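Ticket: Snack sorting station, soft bags slipping and landing in the wrong tote
Site: Brundham packing floor, Clovby line
Status: Open, monitoring
Priority: Medium
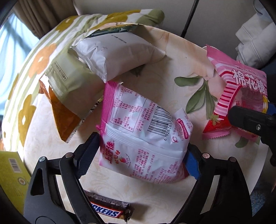 Opened Tuesday, 6:40 a.m., by day shift lead

The Clovby line has been dropping pillow bags since the changeover to mixed assortments. Bars and boxed items go through fine. Bags with a lot of air in them get picked, then slide out of the fingers somewhere between the table and the tote. When that happens the station stops and the light goes amber, and one of us has to walk over, clear it and press resume.

Before the changeover we had two people hand packing at this spot. Now one person covers it along with the label printer at the other end of the aisle. Every stop means leaving the printer. I'm not asking for the old setup back, but the plan said the operator would only need to check in 10 times a shift and we passed that before first break.

Steps already tried by shift:
Wiped finger pads with a dry cloth. No change.
Restarted the station from the panel. No change.
Slowed travel speed one step. Fewer drops, but the totes back up.

Reply, automation support

Thanks for the detail. Please leave the speed where it is for now. Two questions. Are the drops mostly glossy bags, or matte ones too? And does the bag start slipping when it is lifted, or later, when the arm turns?

Reply, day shift lead

Glossy is worse. Mostly on the turn. Foil packets hold better but sometimes two come up together when they overlap, and the second one falls off on the way. The evening shift has started spreading the items out by hand before each pick. It works, but that is a person doing prep for the machine, and it isn't in anyone's job sheet.

Reply, automation support

Please ask evenings to stop spreading items. It hides the fault in the log and I need to see the real rate.

Checked the Kolev grip profile on your station. It is still the one made for cartons. It closes hard and fast, so the air in a pillow bag gets pushed to one end and the pads lose contact on the turn. I have loaded the soft bag profile, which closes in two stages. Overlap is a separate problem. The picker choice is set to nearest item, and it should be topmost item. Changed that too.

Please run 2000 picks on the mixed assortment and send the stop count.

Reply, day shift lead

Run finished before lunch today. 40 stops, nearly all from bags lying partly under another one. Only a couple were slips on the turn. Speed is back up to normal and the totes are keeping pace.

One thing from the floor. Two of the packers asked if they could get panel access to switch profiles themselves when the assortment changes. At the moment they have to call you — and on evenings that means waiting until morning. They know the products better than the schedule does.

Reply, automation support

Agreed on access. I have asked Conilora to add a packer login with profile switching and resume only, no speed or force settings. Training is a short session at the station, and it should be on paid time, so please book it with your supervisor.

Remaining items:
Packer login, waiting on Conilora.
Job sheet to be updated so clearing stops counts as assigned work.
Second cover person at the label printer during assortment changes, to be decided by site.
Replacement finger pads ordered, fit at next maintenance window.

Leaving the ticket open until the login is live and evenings have done a full run without spreading.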